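# Brivatus: kitchen towel photos and notes
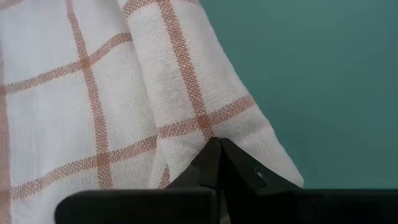 *White towel with the orange plaid, hanging against the green wall.*

Hi! Brivatus is my collection of pictures and notes on kitchen towels, and this file goes with the first proper release (3 February 2021). I started it as a way to keep track of which weaves I like, and then it got big enough that a README seemed like a good idea.

## What you get

There are 1072 pictures in the `towels` folder and one spreadsheet, `notes.csv`, with a row for each picture. The towels come in 20 patterns. Plaids and checks make up most of it (I have a weakness for them), then stripes, a few plain ones, and a waffle weave that I bought and never warmed up to.

Columns in the spreadsheet:

- `pic` is the file name
- `pattern` is my own name for the pattern, so the orange plaid is "Tralletti" and the blue check is "Chamoun"
- `weave` is open, medium or tight
- `state` is hanging, folded or heaped
- `remarks` is whatever I felt like typing that day

## About the weave column

I judged this by eye, so please don't treat it like a lab result! Open means I can pick out the little grid of threads in the picture. Tralletti is the one I'd point you to if you want to see it, with white parts that look almost like gauze. The stripes are a different story: the pale orange and white threads sit so close together that the color goes speckled. I put the whole towel down as open anyway and wrote "stripes tighter" in the remarks. If you'd split those into two values, go ahead, I went back and forth on it for a week.

## Color names

I wrote "orange" for Tralletti in the early rows and "terracotta" later on, and I haven't gone back to fix it. Search for both. Same trouble with the wall, which is "teal" in some remarks and "green" in others. It's the same paint.

## Known problems

- 189 rows have an empty `state`. Mostly towels that were half folded and I couldn't decide.
- Chamoun got photographed way more than anything else. It was on top of the pile.
- No scale marker anywhere, so don't try to work out towel sizes from these.
- Ironing was not attempted. Creases are part of the charm, or that's what I'm telling myself.

## Using it

Help yourself for anything non-commercial. I keep a smaller set of 1000 pictures under the name Praltorico, with the blurriest ones taken out, and that's probably the one you want if you're just after patterns to look at or knit from. If you make something, I'd love to see it!

Next on my list is linen, once I've cleared some hooks.

We use cookies to improve your visit. Accept all | Manage settings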